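3.2 The table as a work surface

We were surprised by how much the table itself shaped the Gitcombe sessions! A pale top makes small things easy to find, and even a faint shadow shows up well against it. We had expected the floor plan to matter more.
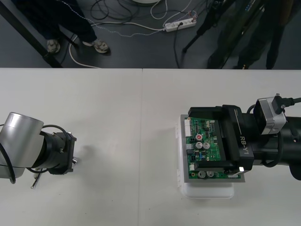
Figure 2. White tabletop made of two pale panels, with dark gray floor behind.

Seams deserve far more attention than they get. At Torner we logged 200 placements on a two-panel top, and we loved how often the join became a handy guide for lining things up. The Tautahi top, a single slab, gave no such help, and people there marked their own midline with tape.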